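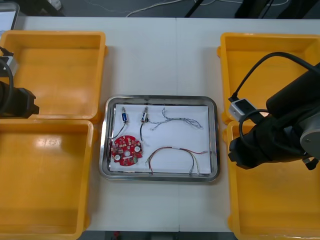
Work and Employment > Unpaid wages and final pay

Company was taken over by a new owner, who must pay my old overtime?

Posted by bench_worker_tn
December 19, 2024

Hello to all. I will try to explain my situation clearly, English is my third language.

I worked in the assembly department of a small company called Verbeke, in Prisumton. My work was sorting and checking electronic parts before they go to the customer. In May the business was bought by another company, Plarketar. They took the building, the customers, the machines and most of the employees. I was not one of those who stayed. My last day was two weeks before the change.

When I left I received my normal last paycheck, but the overtime from the last months was never paid. By my own notes it is 1201 dollars before taxes. I wrote to the old manager and he answered that all the accounts were passed to Plarketar. Then I wrote to Plarketar and they answered that they bought "the assets only" and that I was never their employee — this second part is true.

I have my pay stubs and a notebook where I wrote my hours each day. I do not have a copy of the time cards. Must I make the claim against the old company, the new one, or both? And do I need a lawyer for this amount? The lawyer I called in Bravthorpe asks 2000 dollars only to begin, and this is more than what they owe me.

Posted by oldpayroll

Name both of them. I did payroll for many years and I saw two sales like this.

"Assets only" is a real thing and the new company is not inventing it. As a general rule, a buyer who takes only the assets does not take the debts. But there are exceptions, and in many places unpaid wages are looked at more strictly than a bill from a supplier. The agency or the judge will usually want to know if the same work continued in the same building, with mostly the same people and the same customers, and if the buyer knew about the debt. From what you write, several of these are a yes. It does not mean you win against Plarketar, but it is enough to ask.

What I would do in your place:

File a wage claim with your state labor department, if your state accepts them. Usually there is no fee and you do not need a lawyer. Put the old company as employer and the new one as successor.

Ask both companies in writing for your time records. Employers in the US must generally keep them for a period of years, also after you leave. Your notebook is good evidence, so do not rewrite it to make it nicer. Make copies and keep the original.

Save the email where the manager says the accounts were passed. For me this is your best paper.

Watch the deadline. It depends on the state and it is counted from when the wages were due, so the sale does not start it again.

Posted by rt_2000

just go to small claims, my brother in law did it and had his money in 10 weeks. dont pay the lawyer

Posted by bench_worker_tn

Thank you both. I found the email and printed it. I will send the letters for the time records first and the claim after the holidays — or is it better to do both at the same time?

Posted by oldpayroll

Same time. You can add the records later when they arrive.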